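3.2 Prices, buyers and the provincial print trade

The account books of the Villalobos shop in Peketport cover most of the period in which Pellico was at work as an engraver. They were kept by at least two hands. The first writer noted the title of each print, the buyer and the price paid. The second left out the buyer in most cases and often shortened the title to a single word, so that "Harbour" may stand for any of four plates showing the port. We have treated these entries as one group and have not tried to divide them.

In all, 1,078 sales can be linked to plates by Pellico or his pupils. Rural subjects sold better than views of the town. Prints of ploughing, fruit picking and the washing of wool were bought in small numbers through the whole year, with a clear rise in September, when the fair brought buyers in from the inland villages. Town views sold mainly to ships' officers and to the families of merchants. Portraits did badly. The shop seems to have stopped ordering them, although the old stock stayed on its lists.

Quintana (Marcelino Quintana, in his study of the Peketport dealers) argued that the rural prints were made for wealthy buyers who wanted a pleasant picture of country life. The account books give only partial support to this. Where a buyer's trade is named, it is often a modest one: a cooper, a schoolmaster, a seller of rope. The cheapest impressions, pulled late from worn plates, cost less than half the price of the early ones, and it was these that sold in the greatest quantity. A wealthy market did exist, but it bought the hand-coloured sets, and the books record only 25 of those.

The condition of the surviving sheets agrees with this reading. Of the 40 impressions we examined at Tukitz, more than half have pinholes at the corners or traces of paste on the back. They had been fixed to walls or doors. Sheets from the coloured sets are cleaner and have wide margins, as would be expected of prints kept in albums. Two of them still carry the shop's label.

There are gaps in this evidence. The books for the last years of the shop are missing, and prints sold by travelling dealers left no record at all. Around 20 plates known from the printed list have not been matched to any sheet. It is possible that some were never issued. The list was also an advertisement, and it includes at least one plate described as "shortly to be ready" of which no trace has been found.

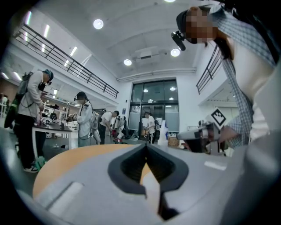 Figure 3. Person in a checkered shirt and dark cap beside a tan tabletop.

3.3 Copies and later states

Several of the rural plates were reworked after Pellico's death. The changes are mostly small. In the wool-washing plate the sky was cut again with heavier lines, and a dog was added at the left. The ploughing plate had its title re-engraved in larger letters, probably when the lower edge was trimmed. We call these later states throughout, and list them separately from copies made on new copper.

Copies are harder to place. They are usually reversed, and the paper is thinner. None is signed. One copy of the fruit pickers has a price written on it in ink, in a hand close to that of the second writer in the account books, which suggests that the Villalobos shop sold copies beside the originals.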